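Cluvico 7 Under-Bench Water Filter System
Milside Water Products

Product code: CV7-1129
Category: Drinking water filtration, under-bench, two-stage
Supplied by: Milside Water Products, trade and retail

Overview

The Cluvico 7 is a two-stage under-bench filter for cold mains water in domestic kitchens, staff kitchens and small tea rooms. It connects to the existing cold supply at the cistern cock or isolation valve and delivers filtered water through a separate bench-mounted tap. The standard mixer remains in service and is unaffected by cartridge changes.

The unit replaces the Cluvico 5. The bracket hole spacing is unchanged, so an existing bracket may be left on the cabinet wall. Cluvico 5 cartridges are shorter and will not seal in the 7 housing. Do not fit them.

Filtration stages

Stage 1 is a pleated sediment cartridge for silt, rust scale and pipe debris. It is washable once. After the second service period it should be discarded.

Stage 2 is a compressed carbon block for the reduction of chlorine, taste and odour. It is not washable. Carbon fines in the first few litres are normal and will colour the water grey until flushed.

The system does not soften water and does not remove fluoride or dissolved salts. It is not to be used on tank, bore or dam water without disinfection upstream. Customers on tank supply should refer to the Bevlow range, which includes a UV stage.

Tap

The supplied tap is a quarter-turn lever type with a ceramic disc and a swivel spout. Finish options are chrome, brushed nickel and matte white. The spout height has been increased over the previous model so that tall tumblers and drink bottles can be filled upright at the sink without tilting. The swivel can be locked in the centre position with the grub screw at the rear of the base. 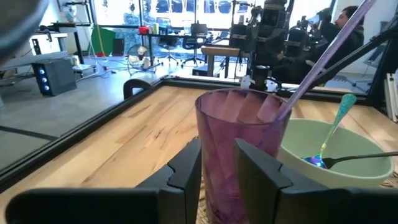 Tall tumbler with straw, beside a bowl and spoons.

Where a benchtop is stone or engineered stone, the tap hole must be cut by a stonemason using wet methods. Milside does not supply core bits for stone. For stainless steel sinks with a spare tap landing, the existing knock-out can be used with the rubber washer provided. Timber benchtops should have the cut edge sealed before the tap is seated.

What is in the carton

Twin housing with mounting bracket
Sediment cartridge, stage 1
Carbon block cartridge, stage 2
Bench-mounted tap with base washer and backing nut
Pressure limiting valve
Tee adaptor for cold supply
3 m of flexible tube, cut to length on site
Housing spanner
Bracket screws
Installation sheet and service label

Not included: tap hole saw, wall plugs for masonry, drip tray, leak detector.

Installation requirements

The inlet must be cold water only. Connection to a hot or tempered line will deform the housing and voids the warranty. The pressure limiting valve must be fitted upstream of the housing in all cases, including premises where a limiting valve is already fitted at the meter.

Mount the bracket on a solid cabinet side or rear wall. Leave enough clearance beneath the housing for the bowl to drop past the cartridge during a change. Particleboard sides thinner than standard carcass board should be backed with a timber cleat.

Cut the tube square with a tube cutter. Side cutters and kitchen scissors leave an oval end that weeps at the push fitting. Push the tube fully home, then pull back to set the collet. Avoid tight bends, and keep the tube clear of the dishwasher waste and any instant hot water unit.

Connection to mains supply must be carried out by a licensed plumber where required by state or territory regulations. Retain the invoice. It may be requested in the event of a warranty claim.

Flushing and commissioning

Open the supply slowly with the filter tap open. Once air has cleared, run the tap until the water is clear. Close the tap and inspect each joint with a dry paper towel. Leave the system pressurised and inspect again before the cabinet is refilled.

Servicing

Replace both cartridges at the interval shown on the service label, or earlier if the flow drops noticeably. Turn off the supply, open the filter tap to release pressure, and unscrew the bowls with the spanner. Wipe the O-rings, inspect for nicks and lubricate with food-grade silicone grease. Petroleum jelly swells the seal and must not be used. Tighten by hand, then nip up with the spanner.

If premises have been unoccupied for an extended period, flush before drinking. In areas subject to frost, isolate and drain the housings before winter shutdown.

Spares

Cluvico sediment cartridge, single
Cluvico carbon block cartridge, single
Cartridge service pack, stages 1 and 2
O-ring kit, pack of 2
Szewczyk leak detector valve, suits all Cluvico models
Replacement tap lever, state colour when ordering

Warranty

Housing, bracket and tap body: 3 years, domestic use. Cartridges and seals are consumables and are excluded. Commercial installations are covered for a reduced period as set out in the Milside trade terms.

Ordering

Trade orders received before 11 am are dispatched the same day, Friday included. Matte white taps are made to order and ship separately.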